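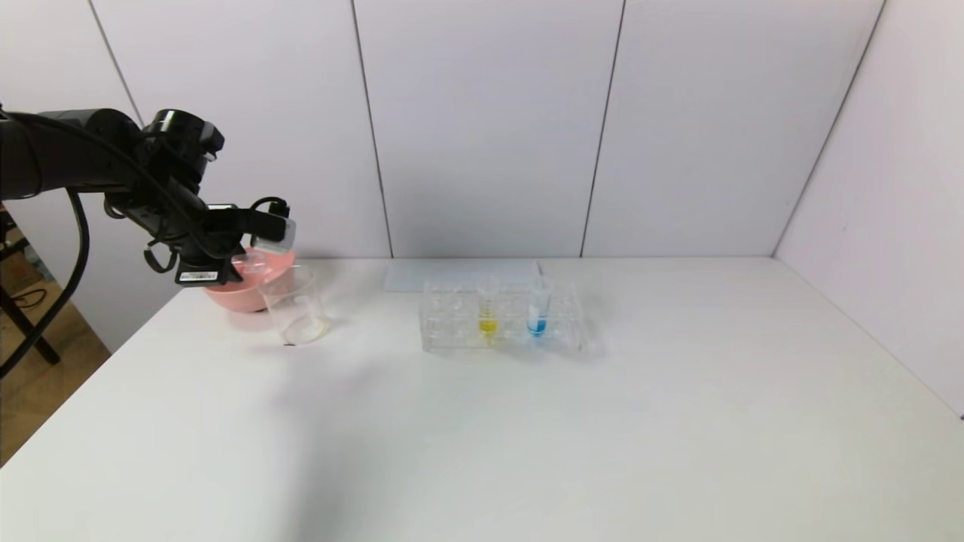
Tuấn Đoàn would like it known that he did not set out to become a person with opinions about test tube racks. He trained as a science teacher, taught for 8 years, and then took over the practical room at Lunde, where the school's younger classes come to do their first mixing, measuring and spilling. "Mostly spilling," he says. "Measuring is what we write on the timetable."

We met on November 8, 2024, between classes, and he gave me the better of the two stools. The room is plain and he likes it that way. White table, white paneled wall, some glassware, some colored water. When he arrived there were posters on every surface, including one of a cartoon atom with eyelashes. He took them down in his first January and says he has had only one complaint, from a parent.

"If you want an eleven-year-old to look at a blue liquid, give it nothing to compete with," he says. "The atom was winning."

The liquids are the whole business of the first term. Red, yellow and blue, food coloring in tap water, a little in the bottom of each tube. I asked why so little, expecting something about volumes.

"Sleeves," he says.

He explains. A full tube goes over a cuff at the smallest provocation. A tube with a bit of color at the bottom can be lifted, tilted, admired and argued over, and most of the time everyone goes home the shade they came in. He worked this out over a single week in which the lost property box at Lunde acquired, by his account, 5 cardigans that their owners declined to recognize.

The rack is clear plastic, and he is firm on this. He used to have wooden ones, handsome things inherited from a school in Prurthorpe that was closing its labs. They looked wonderful on a shelf. "You put a tube in and it vanished. You had this lovely piece of joinery with some glass lips sticking out of it. The children would ask which one was yellow and I would have to say, well, pull them all up and see." He pulls an imaginary tube and lets an imaginary cardigan have it. The wooden racks now hold his paintbrushes at home.

With a clear one, you can see the color from across the room. He also leaves most of the holes empty on purpose. A full rack, he says, makes people want to finish quickly. Two or three tubes make them look.
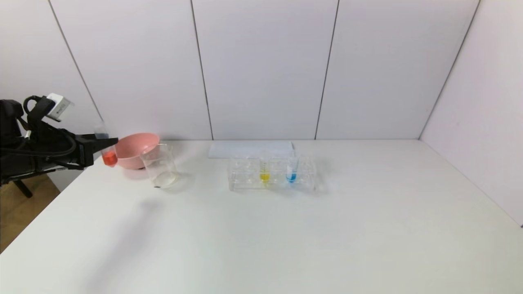 Volume 8, Issue 5

Then there is the pink bowl. I had been trying not to ask about the pink bowl. It is plastic, shallow, very pink, and it sits near the back of the table beside a glass beaker like a guest who misread the invitation.

"That's the sink," he says.

The real sink is on the far side of the room, and the walk there was where things went wrong. So anything finished with goes in the bowl, and the bowl makes the journey once, at the end, carried by an adult. He bought it himself. The supplier he was supposed to use, Flustlow, offered a laboratory basin in gray for a price he still cannot say without putting his pen down. "The bowl came from a market stall. It has outlasted 303 pupils. I keep a register, so I can tell you that."

The beaker's job is to stand there empty until the last ten minutes, when the class is allowed to pour colors together and find out that everything, in the end, is brown. He looks forward to this more than they do. "Every year there is one who believes it will be purple. All three colors, and they are certain. I would never warn them."

His colleague Wondimu Hadgu, who had come in for a ruler and stayed to listen, disputes the bowl. He teaches the older groups at Lallance, down the hill, and shares the glassware with Lunde on terms that neither man describes the same way. "It's a salad bowl," he says. "I've told him. The first time they see a proper lab they'll be looking around for the dressing."

"They see a proper lab when they get to you," says Đoàn. "How many beakers did you break last year?"

Hadgu found his ruler at this point.

The budget for the room is 400 a year, and it goes mainly on glass. He would spend any extra on a second rack, a better drain on the far sink, and possibly curtains, as the afternoon light throws shadows over the tabletop and the children use them for rabbits. I asked whether he might also replace the bowl. He looked at it for a while.

"In what color?" he said, and went to let the next class in.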